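Community Help > Home and Workplace Automation > General enquiries

Can a machine be trusted yet with clearing and stacking mixed crockery?

Posted by Despina Văduva

I am responsible for the dining room and kitchen of a residential centre in Brerndale. We serve 100 midday meals, and the crockery has been acquired over many years from different sources. As a result there is very little uniformity: deep bowls, shallow dishes, plates with wavy edges, and a number of older patterned pieces which we would not wish to lose.

Our management has asked me to report in April on whether any part of the clearing and putting away could be given to a machine. We already have a conventional dishwasher, and I am not asking about washing. The tasks I have in mind are the following:

Lifting used bowls and dishes from the tables
Sorting them by size and nesting them
Placing them in the washing racks
Returning clean pieces to the cupboards

A supplier called Wavik has sent us a brochure for a single-arm unit. The brochure states that the unit handles "all common tableware", but the only items shown are identical white plates. I have requested a demonstration with our own crockery and have not yet received a reply.

I should be grateful for replies from persons with direct experience. In particular, I wish to know whether bowls are more difficult than plates, and whether a patterned or very shiny surface makes any difference. Cost is a secondary matter at this stage.

Replies are shown in order of rating.

Posted by Idrisa Shemweta

I was employed for several years in the stores section of a hotel supply firm, Gidden, where we assessed equipment of this type before deciding whether to offer it to customers. My remarks are based on that work and may not apply to every product now on sale.

The four tasks you list should be considered separately, as they are not equally difficult. Placing identical plates in a rack is well within the ability of present machines. The plates arrive in a known position, they are of known size, and the rack does not move. Several canteens have such equipment, and it performs acceptably provided that staff load the feeding tray correctly.

Lifting mixed pieces from a table is a different matter. A person picks up a bowl without deciding in advance where to hold it. A machine must select a point on the rim, bring one finger inside the wall and the other outside, and apply enough pressure to prevent the bowl from turning. If the wall is thick, the fingers must open wider. If it is thin, the pressure must be reduced.
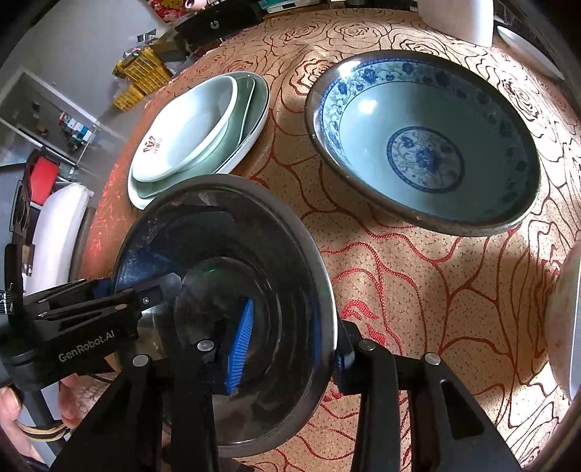

Glossy surfaces do present a difficulty, to reply to your second point. Many machines judge distance by light, and a dark glazed bowl returns reflections of the room in place of a clear outline. During our assessments, dark shiny vessels were missed or wrongly located more often than any other type. Patterned tablecloths also gave trouble, particularly where the colours of the cloth and the dish were close. Plain mats improved the results considerably.

Bowls are in general more difficult than plates when they are to be lifted singly, and much more difficult when they are nested. Where two pieces of similar size sit closely together, the fingers may take hold of both rims at once. Separating a nest is the task at which I saw the greatest number of failures. Building a nest is somewhat easier, provided the machine has been told which piece is to go at the bottom.

The trial record of one unit, which I was permitted to read, covered 806 attempts at lifting mixed bowls. The machine was good enough to be interesting and not good enough to be left alone. A member of staff stood beside it throughout, and that person's hours should be included in any calculation you submit.

My recommendation would be as follows. Do not accept a demonstration with the supplier's own plates. Send a box containing your most awkward pieces, including at least one dark glazed bowl and one dish with an uneven edge, and request an unedited recording of the complete session. Keep the older patterned pieces out of any trial.

Posted by Ho-yin Man

Agree with the above concerning the recording. Please also enquire about the finger pads. These are wearing parts and must be replaced, and in my experience the price is not given in the brochure. Ribbed pads hold better than smooth ones on a greasy rim but they collect food residue in the grooves and have to be cleaned by hand. On our unit (a Dương, no longer in use) this took up to 3 minutes at the end of each service, and it was frequently forgotten.

I have no experience with cupboards.

Posted by Abelardo Rivadeneira

It depends on the kitchen. My sister's workplace has a robot for the floors and it is very satisfactory. I would expect that dishes will be possible soon. Have you considered changing to melamine?

Comment by Despina Văduva

I thank all who have replied. Melamine has been considered and was declined by the residents.

Mr Shemweta's advice regarding the box of awkward pieces will be followed. May I ask one further thing? If the machine were restricted to loading the racks, and my staff continued to clear and sort, would the time saved be sufficient to justify the floor space? The unit in the brochure requires a clear area beside the sink which we use at present for trolleys.

Comment by Idrisa Shemweta

For 100 meals I would doubt it. Loading is the shortest of your four tasks, and the trolleys would have to be placed elsewhere. I would suggest that your staff time each task over an ordinary week before the report is written. Should clearing prove to be the largest item, as is usual, then the machine in question does not yet address it, and your report may say so plainly.

Comment by Beatrice Muli

Moderator's note. A reply containing a link to a sales page has been removed. Suppliers are reminded that they may answer technical enquiries here but must state their connection with the product. The thread remains open.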